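Reviews > Clothing > Jackets > Clurnel Piltside denim jacket

Clurnel Piltside denim jacket: long-term review

By Rizwan Hettiarachchi

I have owned the Piltside for more than two years and wear it most weeks between March and the end of October. I paid £40 for it at Jayawardena in Irkthorpe, which is a small shop that mostly does school uniform and workwear but keeps a rail of denim at the back. At the time the same jacket was a bit dearer by post once delivery had been added. I mention the price early as it affects everything else I have to say. At £40 I think it is good. At twice that I would be pickier.

It is the ordinary kind of blue denim jacket. Collar, metal buttons down the front, two chest pockets with button flaps, a waistband with its own button at the bottom. The seams run down the front from the chest to the waistband and the stitching is a lighter shade than the cloth. There are no patches or badges sewn on the outside, and that was one of the reasons I picked it over the others on the rail.

Fit

I am a medium in most things and took a medium. It fits me across the shoulders with a T-shirt or a thin jumper underneath. With a thick jumper it will still button but I can't lift my arms much, so for anyone who wants to use it as a layer in winter I would say go up a size. The length is 27 inches from the bottom of the collar to the hem at the back, measured with a tape on the table. On me that comes to just below the belt. My brother is taller and on him it looked short, although he was happy enough with it and has since asked where I got mine.

The sleeves are long. I turn the cuffs back once and leave them. Clurnel seem to cut all their sleeves like this, as I had a work shirt of theirs before and it was the same. If you have short arms, try it on first. The cuffs have only one button position, so you can't tighten them at all, and when it is windy the air goes straight up.

The collar sits flat and stays flat. I had a cheaper jacket before this one where the collar points curled up after a few washes and never went down again, even with an iron. I haven't had that here.

The cloth

When new it was stiff. I would put the breaking in at a month of regular wear before the elbows bent without the whole sleeve moving. A couple of washes helped more than the wearing did. It is a proper heavy cotton with no stretch in it, and people who are used to stretch denim may find that uncomfortable for the first few weeks. I did, mainly when driving.

It has softened a good deal now. The inside of the collar is soft and the body hangs better than it did. The elbows have some wear but the cloth has not gone thin and I can't see light through it when I hold it to the window.

The dye came off in the first wash, as you would expect. I washed it on its own, cold, inside out, and the water in the drawer was blue. I did the same for the next few washes and after that I stopped worrying and put it in with other dark things. It marked a pale cushion on one occasion before I had washed it at all. The cushion came clean. I would not wear it over a white shirt in the first fortnight, and I would not sit on anybody's light-coloured sofa in it either.

Buttons and stitching

The buttons are metal, and the one on the waistband has a brass look to it. None has come off. They were tight to begin with and the chest pocket ones were the worst, as the buttonholes in the flaps had been cut slightly small and there was fluff in them from the machine. I worked them open with the handle of a teaspoon. After that they were fine.

One length of stitching came loose inside the left cuff in the first year. It was the end of a thread that hadn't been fastened off, so I tied it and snipped it, and it has not moved again. I would have preferred not to have to, but I have had the same on dearer clothes. The main seams are sewn double and none has pulled.

The pockets

The chest pockets are the weak part for me. They are deep enough for a bus pass or a folded shopping list. A modern phone goes in but the flap then won't button, and if you bend over it slides out. Mine went on the pavement outside the station and I had to have the glass replaced, so I now keep the phone in my trousers.

There is also an open pocket inside on the right, low down, cut from the same denim. It holds a wallet. I didn't find it for a week because the edge was stitched down with a tacking thread that needed pulling out, and there was nothing on the label to say so. If you buy one, feel along the lining edge before you decide it hasn't got one.

Washing and drying

The label says 30 degrees and no tumble dryer. I follow that. It takes a long time to dry, longer than jeans, because of the double thickness at the waistband and under the pocket flaps. In September I hung it out in the morning on a Sunday and it was still damp at the waistband when I brought it in at tea time. In the winter it needs a night over the bath and then a day near a radiator.

It did shrink a little, mostly in the sleeve, which suited me. I measured the body again before writing this and got the same 27 inches as before, so either the length hasn't changed or my first measurement was careless.

I iron the collar and the flaps if they have dried crumpled and leave the rest alone. Hung up on a thick wooden hanger while damp it comes out well enough. A thin wire hanger leaves a bump at each shoulder that takes half a day's wearing to go.

Storing and packing it

Several people have asked me about this under the other jacket reviews, so I will say what I do. It is a bulky thing. If you have wardrobe space, hang it. I don't have very much and from November to February mine goes in a drawer, folded.

I lay it on the bed with the front facing up, collar away from me, and do up the buttons. The waistband button matters the most. If that is left open the two sides slide over each other and you get a crease down the front that takes some shifting. Then I fold the sleeves in across the body, one over the other, and smooth out the air. Then the bottom third goes up and the collar end comes down over it. Folded like this it is the size of a large hardback book but a good deal thicker.

Rolling works for a T-shirt but I wouldn't do it with this. The buttons press into the cloth and leave round marks, and the roll springs open anyway unless you put a belt or a scarf round it. For a suitcase I put it in flat, last of all, on top of everything, with the sleeves folded in, and let the lid press it. For hand luggage I just wear it.

It should be properly dry before it goes in a drawer for any length of time. I put mine away with a slightly damp waistband the first winter and it smelt musty when it came out. One wash and a day on the line cured it.

How it compares

Before this I had a supermarket one that cost less than half as much. It was thinner, it had stretch in it, and it was more comfortable from the first day. It lasted a summer and a bit before the elbow went. I have also borrowed a much dearer one from a friend for a weekend and the cloth was nicer, with more variation in the colour, and the buttonholes were neater. The pockets were just as small.

Clurnel also do a version with a blanket lining. I tried it in the shop and found it tight under the arms, and you can't wash it at home according to the label. I left it.

Good points: the cloth, the collar, the seams, the price. Poor points: small chest pockets, long sleeves, cuffs that don't adjust, tight buttonholes when new, and the hidden inside pocket that they should tell you about. I would buy it again and I would get the same size.

I have been asked whether it suits women. My sister tried mine and said the shoulders were too wide and the waist too straight, but she takes a smaller size in everything and I would expect the small to be closer. The shop told me that it is sold as a men's cut and that plenty of women buy it all the same.

One thing I forgot under packing. If the jacket has been folded for months, don't put it straight on and go out. 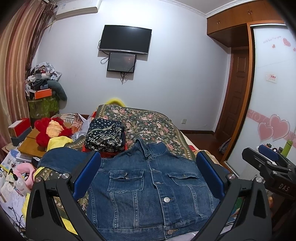

Lay it out flat first with the sleeves opened, run your hand down the front a few times and then hang it up overnight in the bathroom when somebody has had a shower. Most of the creases drop out by morning. The one across the back, where the last fold was, takes longer and I generally just wear it until it goes.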